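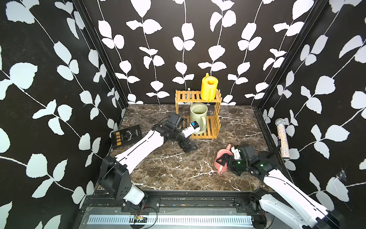

Que si de verdad merece la pena pagar por una regadera teniendo botellas de plástico en casa, me preguntaban en los comentarios de la entrada anterior. Pues mira, yo pensaba lo mismo, y llevo desde febrero usando la Cletano de pico largo casi a diario, así que ya tengo opinión (¡y bastante larga!).

Lo primero, el pico. Es finísimo y llega al fondo de la maceta sin mojar las hojas, cosa que mis violetas africanas agradecen muchísimo. Con la botella siempre acababa salpicando la pared y medio alféizar. El chorro sale suave y se corta en seco al enderezarla, sin goteo en la tarima.

Ahora lo malo. Dicen que caben 2 litros, pero llena hasta arriba se derrama en cuanto la inclinas, así que yo me quedo bastante por debajo. Y pesa: vacía, 400 gramos en mi báscula de cocina, y con agua la muñeca lo nota si tienes muchas colgantes. El asa podría ser más ancha, me caben tres dedos y el meñique se queda de paseo.

Antes tuve una Traleck con alcachofa y para semilleros la sigo prefiriendo, reparte mejor y no levanta la tierra. Eso sí, se le atascaban los agujeritos con la cal cada dos por tres (vinagre templado, una noche entera y listo).

¿La volvería a comprar? Sí, para interior sí, sin pensarlo mucho. Para una terraza con tomateras buscaría algo más grande, porque te pasarías la tarde yendo y viniendo del grifo. La mía es verde, por cierto, y con el sol de la ventana ha perdido un poquito de color por un lado.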